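Pitley Two-Sided Whetstone, 1000 Grit

I bought the Pitley stone in November to replace a pull-through sharpener that was chewing up my chef's knife. It cost $29 and came with a rubber base, a plastic angle guide and a folded sheet of instructions. The coarse side is for chipped or very dull blades. I mostly use the 1000 side.

Soak it for ten minutes before you start. A dull eight-inch knife needs 50 strokes a side, then a few light passes to take off the burr. Mine cuts ripe tomatoes cleanly after that.
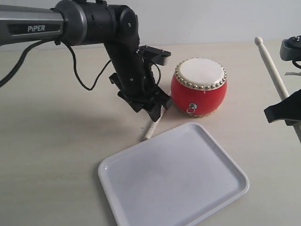 The angle guide is the weak part. It clips to the spine and slides off thin blades, and it left a faint scratch on my paring knife. I stopped using it after the second session. The base is better – it grips a damp counter and holds the stone level.

I also own a Grosico stone, which is harder and wears more slowly, but it takes longer to raise a burr. For one or two kitchen knives I would pick the Pitley. Don't use it on serrated blades, and let it air dry overnight before you put it back in the box.

Rating: 4 out of 5

Posted 5 February 2018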